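Garment Care Assistant (part-time, two posts)
Grorkport Wardrobe Services
Reference: 140
Closing date for applications: 17/01/2023

Grorkport Wardrobe Services wishes to appoint two Garment Care Assistants to join its laundry and clothing store. The service receives donated and loaned clothing, prepares it for use and issues it to residents of the Skullis and Obi housing schemes. The posts are permanent and are offered at 16 hours a week, worked in the mornings.

The store was reorganised in December, when everyday clothing was moved out of stacked boxes and on to hanging rails. Stock is now easier to find, but it also needs to be handled more often, and the new posts have been created for this purpose.

Main duties

The successful candidates will receive clothing at the counter, check each item for stains, missing buttons and open seams, and enter it in the stock book. Items that pass inspection are sorted for washing. Delicate pieces, small items and anything with loose trimmings go into mesh bags before they are placed in the machine, and the bags must be emptied and returned to the sorting table at the end of each load.

After drying, shirts and T-shirts are put on wooden hangers and placed on the clothes racks by size. Knitwear is folded and shelved. Assistants are expected to ease hangers in through the hem so that necklines are not stretched, to smooth the shoulders and to leave enough space on the rod for each garment to fall straight.

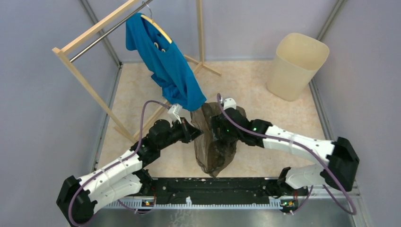
Shahzad Sandhu writes that the hanging was the part of the work that took longest to learn: "I could load a machine on my first morning. Getting a row of T-shirts to sit properly, so that a person can look through them without pulling half of them on to the floor, took me a good few weeks. I would ask anyone applying to be patient with it – and to wear comfortable shoes."

Other duties include light mending, steaming, the preparation of parcels for collection, and keeping the floor beneath the racks clear and swept. Each assistant will also take a turn at the issue desk, where residents choose their clothing. Courtesy and discretion at the desk are essential.

Person specification

Applicants should be able to stand for most of a four-hour shift, lift a full laundry basket with or without suitable equipment, and read care labels in English. Experience in a laundry, dry cleaner's, theatre wardrobe or charity shop would be welcome but is not required. Basic hand sewing is desirable. Full training is given in the first month, including use of the Jultus stock system, in which all hanging items are recorded.

Terms

Appointments are subject to two references and a probationary period. Overalls are provided. Annual leave is calculated in proportion to hours worked. The premises are at 64 Skullis Road, on the ground floor, with step-free access from the rear yard. Candidates who need adjustments to the application process or to the working arrangements are invited to mention this at any stage.

How to apply

Please send a letter of no more than two pages, addressed to Mohsin Rana, Store Manager, stating which mornings you are able to work and giving the names of your referees. Letters may be posted or handed in at the counter during opening hours. Shortlisted candidates will be invited to a short interview, followed by a practical task in sorting and hanging – no preparation is needed for this. Applications received after the closing date will not be considered.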